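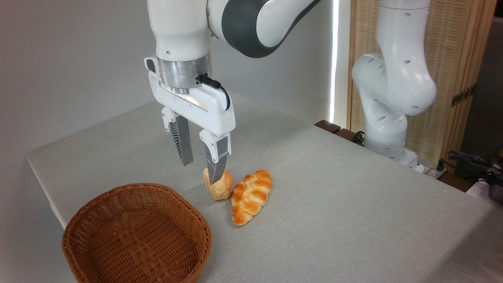

Sourdough rolls going hard by lunch – help

Print this page | E-mail this thread

crustybub
Been making rolls for the kids' lunchboxes since May. Great out of the oven, rocks by noon. Using Feltier bread flour, 9 g salt, bulk overnight on the bench. Neriddale is freezing at night still so maybe underproofed??

mallee_oven
Too long in the oven I reckon. What temp and how many minutes?

crustybub
220 fan, 40 minutes. Recipe was for a loaf, I just cut the dough up

mallee_oven
Well there you go. 40 is a loaf time mate. Small rolls, start checking at 12.

tangzhong_tragic
Disagree, 12 is way too early for sourdough, they'll be gummy in the middle. Knock the heat down and put some milk and butter in teh dough. Lean dough stales fast no matter what you do.

mallee_oven
Never said pull them at 12, said check. And butter makes it a dinner roll, not a sourdough.

tangzhong_tragic
It's still sourdough if there's starter in it. We did this whole argument in the Aquino flour thread, not going again

arvo_baker
Freeze them the minute they're cool. Straight from freezer to lunchbox, thawed by recess. Wrap in a Stestetex cloth not a plastic tub, tub makes the crust leathery

crustybub
Don't have one, would a tea towel do?

arvo_baker
Yep, tea towel's fine. Bit drier

crustybub
Ok did a batch with shorter bake and some butter. Much softer, colour's a bit pale tho. Trying an egg wash next

mallee_oven
Milk wash. Egg goes tacky in the lunchbox

E-mail this thread | Print this page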